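Procura-se guia para passeios urbanos (dos que gostam de andar e sabem calar-se)

A Stirkby organiza passeios a pé, de bicicleta e de elétrico para viajantes que já viram o miradouro e querem saber o que há atrás dele. Trabalhamos em Lisboa e no Porto com grupos pequenos, sapatos confortáveis e uma desconfiança saudável em relação a tudo o que aparece numa lista de "dez coisas imperdíveis". Estamos à procura de 2 guias para a temporada que começa em janeiro, um para cada cidade.

Sim, janeiro. Chove. Os turistas também vêm quando chove, e são em geral mais simpáticos, porque ninguém lhes prometeu sol. Quem só quer trabalhar de maio a setembro encontrará muitas empresas encantadas por recebê-lo, com t-shirt oferecida e microfone de cabeça.

O que vai fazer

Conduzir passeios de três a quatro horas, de manhã ou ao fim da tarde. O mais pedido em Lisboa é o percurso das escadinhas, que começa às 9h30 na Mouraria e acaba na Graça, com uma paragem para café que os clientes recordam com mais carinho do que a igreja. No Porto, temos o passeio das ilhas e lavadouros, feito com os moradores e não à custa deles. Se um cliente quiser espreitar pela janela de alguém, é o guia que lhe explica que a senhora lá dentro está a almoçar.

Terá ainda a seu cargo o jogo de pistas Tornel, para grupos de empresas. Os participantes dividem-se em equipas, recebem um mapa deliberadamente medíocre e passam a tarde a discutir onde fica o norte. Costuma haver um diretor financeiro que se perde em Alfama. Faz parte do preço.

Duas vezes por mês, acompanhamos também visitas a jardins e quintais que não costumam abrir os portões. É o passeio preferido dos professores reformados, que fazem perguntas às quais o guia não sabe responder. Não precisa de saber. Precisa de saber quem sabe.
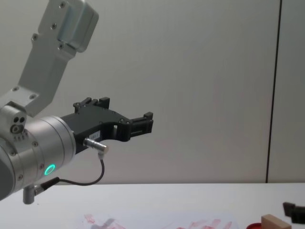
Braço robótico junto a uma parede cinzento-clara.

O que procuramos

Português fluente e inglês capaz de sobreviver a uma piada. Uma terceira língua é bem-vinda, sobretudo neerlandês: a agência De Haan manda-nos grupos durante todo o inverno e os holandeses apreciam o esforço, mesmo quando respondem em inglês.

Boas pernas. O percurso das escadinhas tem subidas que no mapa parecem inofensivas, e o guia deve chegar lá acima ainda com fôlego para dizer uma data. Se não tiver fôlego, pode fingir que está a contemplar a vista. É uma técnica respeitada na casa.

Registo válido de guia de informação turística ou experiência equivalente. Aceitamos gente vinda da arquitetura, do teatro, da história, dos correios. Um dos nossos melhores guias distribuiu cartas na Penha de França durante metade da vida e não há beco que o engane.

Curiosidade com travões. Um bom guia sabe muito e conta uma parte. Temos ouvido candidatos explicar o terramoto durante mais tempo do que o próprio terramoto durou.

O que não procuramos

Quem garante que determinada receita de bacalhau era a favorita de um rei. Quem leva os grupos à loja do primo. Quem levanta um guarda-chuva fechado num dia de sol e acha que isso é liderança.

Condições

Contrato a termo de um ano, renovável, com 112 passeios garantidos. Os que forem feitos para além desse número são pagos à parte, com o suplemento que consta da tabela interna, enviada a todos os candidatos que passem à segunda fase. As gorjetas são do guia, na totalidade. Parece-nos espantoso ter de escrever isto, mas já trabalhámos noutros sítios.

Há seguro de acidentes, passe mensal de transportes e um subsídio anual para calçado. Também damos um impermeável. É amarelo e não favorece ninguém, mas vê-se bem do outro lado do Rossio.

As marcações são feitas na plataforma Silidico, que funciona quase sempre. Quando não funciona, telefona-se ao Anderson Falcão, coordenador de percursos, que tem uma cópia de tudo em papel e um prazer mal disfarçado em usá-la.

Formação

Antes de sair sozinho com um grupo, cada guia novo acompanha colegas durante três semanas, pagas. Na primeira, anda atrás e ouve. Na segunda, conduz uma parte do percurso. Na terceira, conduz tudo, com o Vitalii Kravchuk a fazer de cliente difícil. O Vitalii fez este papel com tanto empenho que houve quem lhe devolvesse o dinheiro de um bilhete que ele nunca comprou.

Damos-lhe também o caderno de percursos, com 41 páginas, escrito a várias mãos e nem sempre de acordo consigo próprio. Nas notas de rodapé há uma discussão antiga sobre a origem do nome de uma travessa. Pode juntar a sua opinião, a lápis.

Como se candidatar

Envie o currículo, numa página ou duas, e uma proposta de passeio de uma hora no bairro onde vive. Não precisa de ser um bairro bonito. Já recebemos uma proposta excelente que andava toda à volta de uma rotunda, e contratámos a autora. Diga por onde começa, onde para e o que faria se o grupo quisesse ir à casa de banho a meio, porque vai querer.

Dispensamos carta de motivação. Dispensamos também a frase "viajar é a minha paixão", que acreditamos ser verdadeira em todos os casos.

As candidaturas devem indicar no assunto a referência 3530 e a cidade pretendida. Quem tiver disponibilidade para as duas pode dizê-lo – o comboio pagamos nós, em segunda classe, do lado do rio se houver lugar.

Respondemos a toda a gente, incluindo a quem não escolhemos. Os candidatos selecionados serão chamados para uma conversa e um passeio de experiência, às 10h00, faça o tempo que fizer. Traga sapatos com sola.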